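Quem somos

O Namitz é um grupo de pesquisa em manipulação robótica com 9 pessoas, entre engenheiros, técnicos e operadores.
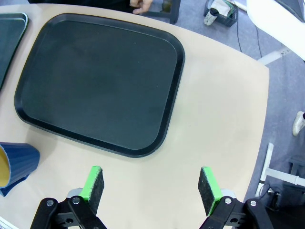 Trabalhamos com objetos de mesa: bandejas, copos, pratos, talheres. São peças baratas, que qualquer casa tem, e que continuam difíceis para uma garra de dois dedos. Uma bandeja larga não cabe entre os dedos e precisa ser pega pela borda. Um copo deitado rola quando o contato chega um pouco fora do centro.

O que fazemos

Nosso método chama-se Wastari. Um operador conduz o braço em 10 demonstrações da tarefa, e a política é treinada a partir delas, usando apenas a câmera do punho e a abertura da garra. Depois corrigimos: quando o robô erra, o operador assume o controle, termina o movimento e o trecho corrigido entra no treino seguinte. Fazemos 2 rodadas de correção por tarefa.

Cada política é avaliada em 100 tentativas, com a posição dos objetos sorteada antes de cada uma. Publicamos todas as tentativas, inclusive as que falharam. A maior parte das falhas que registramos vem da aproximação: o dedo toca a borda da bandeja cedo demais e a empurra. Em setembro passamos a anotar o instante desse primeiro toque, e é nisso que a versão atual do Wastari se concentra.

Ainda não resolvemos objetos transparentes nem pilhas de bandejas iguais.

Equipe

Ximena Bravo coordena o grupo e responde pelo desenho dos experimentos. Wim Vandenberghe cuida do treinamento das políticas. Mahmoud Fawzy projeta os dedos e as superfícies de contato. Alcides Peixoto e Marcelino Dantas organizam as sessões de demonstração e revisam as anotações.

Colaborações

Recebemos estudantes de mestrado para projetos de um semestre. Os pedidos devem indicar a tarefa de interesse e a experiência prévia com braços robóticos. As visitas ao laboratório são feitas à tarde, com agendamento.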